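2. Planning what to buy

Before you send in an order for your Purnico hand-held grippers, please sit down with a cup of coffee and read this short section through. It may well save you some money.

2.1 Decide on the kind of work first. Folding and smoothing cloth takes two grippers, one for each hand, so budget for the pair.
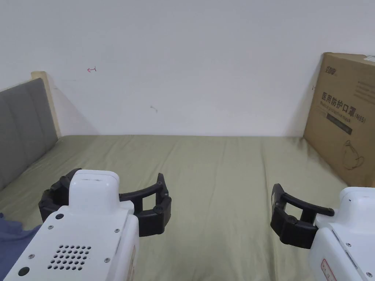
Fig. 11. A pair of grippers over a bed, jaws open.

2.2 Measure your work surface. A bed will do nicely - you don't need to buy a special table unless you want one.

2.3 Set aside 700 for the pair and fill in the order sheet (form 1038).

Note: Spare jaw pads are ordered separately, and Svenja Lindemann at our Grastau office is always glad to help you work out how many to keep on the shelf.
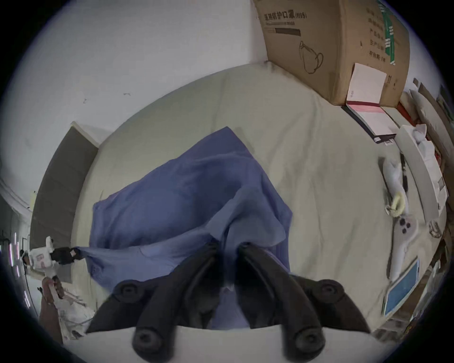

2.4 Put a little by for cloths to practice on, in a few different weights if you can.

Caution: Do not order Drallov fingers for a Purnico housing. The screws look alike, but the threads don't match.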